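Wilmont Laundry Folding Set – read me first

Hello, and thank you for downloading this. I've tried to put down everything I would want to know if somebody handed me the folder, so it runs a little long. If you're in a hurry, skip to the part on how the folders are laid out and come back for the rest when something puzzles you.

What's in it

The set is about folding clothes on a table, and more or less only that. There are 30 garments, mostly tops, with a few pairs of pajama pants and a stubborn cardigan I kept in out of affection. Between them they give 3000 short recordings, each one a single garment going from however it was laid down to however it ended up. Good folds and bad folds are both included. I went back and forth on that for weeks, and in the end I decided that a sleeve left sticking out is worth keeping, as long as the label says so.

How the folders are laid out

One folder per garment, named after the garment and nothing else (kartha, finel and so on – these are nicknames I gave the clothes early on, and by the time I thought of something more sensible the names were in every file). Inside each you'll find the recordings, a plain text file of labels, and a notes file where I rambled about the fabric. The notes are uneven. Some garments got a page and some got a line, depending on the day I was having.

Labels

Every recording has a start label and an end label. The start label is one of flat, creased or heaped. "Creased" covers a garment that is mostly spread out but has a sleeve doubled over on itself, or a collar bunched up, and it's the label I am least sure of. Please read the notes before you lean on it too heavily! The end label is folded, partly folded or given up.

Left and right always mean left and right as you look at the table, never the wearer's left and right. I got this wrong in the first version, and up to 19 label files may still have it backwards.

About the clothes themselves

Plain white tops were harder than I expected, what with a pale table underneath them. A bit of colored trim helps enormously, even a thin line of it along one edge, as it gives you something to follow when the rest of the cloth is all one shade. 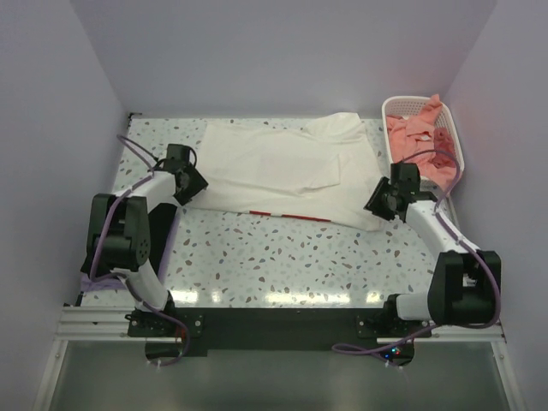

Long sleeves get their own section in the notes for the same reason that short sleeves don't: there are so many more ways for them to lie. If you only want the easy material, filter on sleeve length first and start label second, and you'll have a gentle subset to begin with.

Known gaps

No socks, no towels, no fitted sheets. Vorkalero, the heavy sweatshirt, has only 2 recordings and really shouldn't be used for anything but a quick look.

Corrections are very welcome, however small – write to Dinesh Rai at the address in the contact file.

Last updated Saturday, March 21, 2020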